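Gripper closing on nothing: notes on a fault in the Draseo cell

Most of December went on one fault, so I am writing it down before I forget the order of events.

The cell at Savesthorpe picks small parts from a tray and places them in a fixture. It had been running for 7 weeks when it began to report a good grasp with no part between the fingers. The arm then carried on to the fixture and pressed down as if it were loaded. Lorcan Dolan caught the second one by hand on the stop button. The first had already bent a locating pin.

We suspected the width sensor and changed it. The fault came back after 300 cycles. We then suspected the cable, which was sound.

The cause was in the software. The controller decides that a part is held when the fingers stop moving before they are fully closed. An update had added a timeout of 25 ms to the motion check, and on a slow close the timeout expired first. The code treated "timed out" and "stopped against something" as the same result. Éabha Ó Conaill found it by reading the change log, after I had spent 4 evenings on the wiring.

I rebuilt the case in simulation with a slow close and an empty gripper. It failed on the first run, with the same false "held" flag.

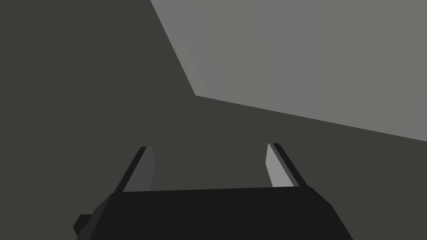 Simulated gripper, nothing between the fingers.

The timeout now raises its own fault and stops the arm. We have also added a second width check after the lift - it costs a little cycle time, and Jussara Brito has agreed to that.

Still open: the press force at the fixture has no limit of its own. It should have had one from the start. I am testing values in simulation before we try any on the real arm.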